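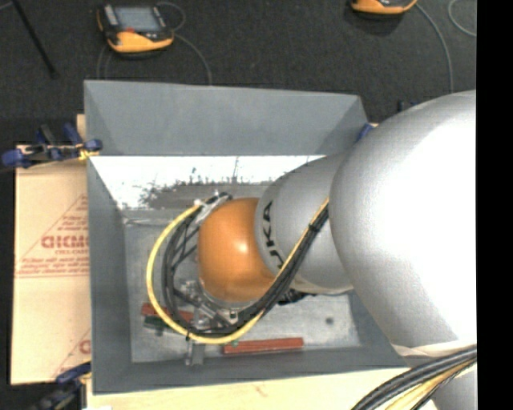 Wuvmont bin picking kit on an older KUKA, worth it for a small shop?

Posted by Bezawit Alemayehu, 4/4/26

Hi all! I run the back half of a small job shop in Wedport and we're looking at the Wuvmont bin picking kit (camera, software license, gripper fingers, two days of remote setup). The quote came in at $3,000 for the starter version, and that doesn't include the mounting bracket or a bin. We already have the arm, it's a KUKA we got secondhand in November, and right now it mostly loads one fixture all day and looks bored.

What I want is for it to reach into an open metal bin, grab plain rectangular blocks lying any which way on the floor of it, and set them on a conveyor. Nothing fancy. The blocks are painted, the bin is bare gray metal with sloping sides.

My worries are (1) blocks that end up close to the wall, (2) the cables on the outside of the wrist, mine hang in a big loop and I can see them catching on the rim, and (3) whether the bin has to be bolted down or if clamps will do. The Wuvmont rep was nice but kept sending me the same brochure. Has anybody lived with this thing for a while?

Siobhán Lenihan

We've had ours for 14 months so I'll tell you what I know — bear in mind we run cartons of castings, not blocks, so your mileage will vary.

Walls first. The software has a setting called side clearance and it ships way too cautious. With the default it flatly refused anything near a wall and we'd go over to find the bin "empty" with a whole row of parts sitting along the edge. Bring it down a little at a time and run the arm slow while you do it. We ended up at 8 mm and stopped there after one ugly scrape. Longer fingers help more than the software does. The ones in the starter kit are stubby, and with a deep bin your wrist is down inside there along with everything hanging off it. We bought the long Skelidton fingers and the adapter plate and I wish we'd ordered them on day one.

Cables: yes, worry about it. Do a dry run with the bin in place, pendant in hand, and drive the wrist to all four corners at the lowest height you'll ever pick from. Rotate it both ways while you're down there! Ours was fine in three corners and snagged in the fourth. I re-tied the bundle so the slack sits up higher on the arm and told the software to limit rotation on the last axis. You lose a few grasp angles that way. On rectangular blocks I doubt you'd notice, they look the same turned around.

Clamps are okay for trying things out. We used bar clamps for the first few weeks, on a board, and the picks were good as long as I re-ran the bin locate step every morning. Someone leans on it, it shifts a hair, and then the gripper is touching down where the block used to be. Bolt it when you know where you want it.

Shiny floor is the thing you didn't ask about. Bare metal under a bright light washes out in the camera and you get phantom parts. Move the light off to one side before you go fiddling with exposure.

Rosângela Figueiredo

don't buy it, get a vibratory feeder. blocks are the easiest thing in the world to feed. never regretted ours

Ayane Kamata

A feeder would chew up painted blocks, I think, so I'd be careful with that one. Depends how much you care about the finish.

I do integration work and have put in a couple of these. The $3,000 number is real but it isn't what you'll spend. My last customer came out $1,657 over it once they'd added the bracket, a better light and the extra day of support, and they did the wiring themselves. Also ask Wuvmont, in writing, which controller versions they support. Secondhand arms are where people get stuck, the kit talks to the robot over an add-on package and older controllers may need it bought separately. Get the model off the cabinet plate, and send them a photo of it.

Agree with Siobhán on the long fingers. I'd also ask for the trial license before paying, they do give them out if you push. Fill the bin the messy way your people would really fill it, blocks leaning on each other and all, and let it run through lunch. The demo bins are always so tidy.

Bezawit Alemayehu

Thank you both (and Rosângela, I did look at feeders, the paint is exactly the problem). Emailing about the trial license and the controller version today. Siobhán, do you remember if the adapter plate came with its own screws?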